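Clandow grippers, home round – pre-session check, 01/02/2022
Filled in by Dilwyn Hopkin. Second look: Trefor Foulkes.

Task on the sheet: pick snack from bed, place in box, release. Both hands fitted. Ticks are mine, comments typed up after, so excuse spelling.

## A. Grippers

- [x] Screws on linkage arms – all checked by hand, right one took a quarter turn. Left fine.
- [x] Finger pads stuck down, no lifting at corners. Left hand inner pad is getting shiny, ok for today, swap before March.
- [x] Jaws close square. Closed on a strip of paper, pulled, held.
- [x] Trigger returns on its own. Bit lazy on the right.
- [ ] Spare pads in the bag. NOT in the bag. Trefor has them?

*TF: in the car. Now in the bag.*

- [x] No sharp edges on the plates. Ran a cloth round, nothing caught.
- [x] Wrist straps – right one fraying where it goes through the buckle. Passed, but put it on the list.

## B. Power and recording

- [x] Batteries both above the line on the Tivutden charger.
- [x] Battery cases not swollen, not warm after charging.
- [x] Lenses wiped. Wipe again after any greasy packet, this gets forgotten.
- [x] Clocks on left and right agree. Were 2 seconds apart at first start, restarted both, fine since.
- [x] Card space. 436 clips on the card from last time, already copied, so cleared it. Checked the copy opened first.
- [ ] Cables taped to sleeve. Left only. Tape ran out – do right before the afternoon block.

*TF: don't tick this section off without the right sleeve. Loose cable is how we lost the plug at the Sondida flat.*

Fair point. Done at the break, see end.

## C. Room and bed

- [x] Householder has signed and knows we are recording in the bedroom. Asked again on the day.
- [x] Asked about family photos being in shot. Happy with it, but flagged for the blurring step anyway.
- [x] Floor dry. Tiles, so shoes with grip, no socks.
- [x] Box steady when pushed from the side. If it tips, stop and re-seat it, dont hold it with a knee.
- [x] Bed height ok for the operator's back. Low-ish. Max 3 blocks then sit down.
- [x] Walkway clear on the operator's side.

Comment – quilted mattress is soft and packets sink in a bit. Approach from above, open wide, then close. Don't drag the fingertips through the stitching. Fleece and the quilt stay back from the pick area, curly stuff could get in the joints.

## D. Items

- [x] Packets sealed. Anything split goes out of the set, no food on the pads.
- [x] Nuts stay in the zip-lock. Asked about allergies – none for operator, none in the house.
- [x] Dates bag gripped across the middle, slowly. Heavy for its size and it slides.
- [x] Mix of shiny, clear and dull wrapping. Good spread.
- [ ] Item names on the sheet match item names in the log. Two wrong. Red 枣生贵子 packet was down as "red sweet", now written in full. Crackers were down twice.

Grip note for small packets: middle of the body, pads flat on both sides, stop when it's held. Over-squeezing bursts the seam and teaches the model to do the same.
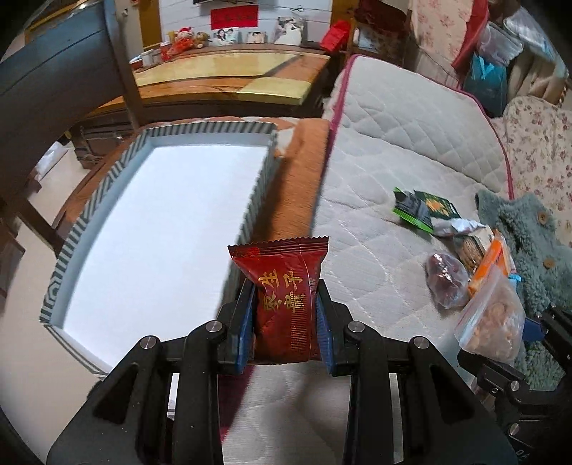

What happens to a clip where the item is dropped?

Dropped picks are kept, marked "drop" in the log and put in their own folder. The operator finishes the motion, opens the jaws and starts a fresh clip. Never pick up the dropped item by hand while the clip is still running.

## E. During the session

- [x] Start each clip with jaws open and nothing held.
- [x] Move at normal speed. Lò was rushing towards the end of block one, asked to slow down, better after.
- [x] Item positions changed between clips. Not just swapped left for right – turn them, overlap a couple.
- [x] Free hand not used to help. If the other gripper isn't needed it stays back, still, open.
- [x] Fingers kept out of the jaws when someone is handing things over. Put the item down, step off, then pick.
- [ ] Break after each block. Second break skipped, my fault, was trying to catch up.

*TF: breaks aren't optional. Wrist was sore last round for exactly this. Please add a timer.*

Timer added on my phone.

## F. Faults and follow up

1. Right trigger slow to return. Cleaned, a bit better. Send to bench if it gets worse.
2. Right wrist strap – replace before next home visit. DH.
3. Left pads – order a set. TF.
4. Log names – fixed on paper, still to be fixed in the shared sheet. DH.
5. Tape. Buy more than one roll this time.
6. Running total was 3,618 clips before this session. Todays not added yet, wait till the drops are sorted from the good ones.

## G. Packing up

- [x] Everything of the household's put back as we found it, packets returned.
- [x] Batteries out of the grippers before they go in the case.
- [x] Cards labelled L and R, in seperate pockets.
- [x] Right sleeve taped at the break – section B now closed.
- [x] Grippers wiped, jaws left slightly open so pads don't stick together.

Passed for use, with items 1 and 2 open. D. Hopkin

*Agreed. Strap before anything else please. T. Foulkes*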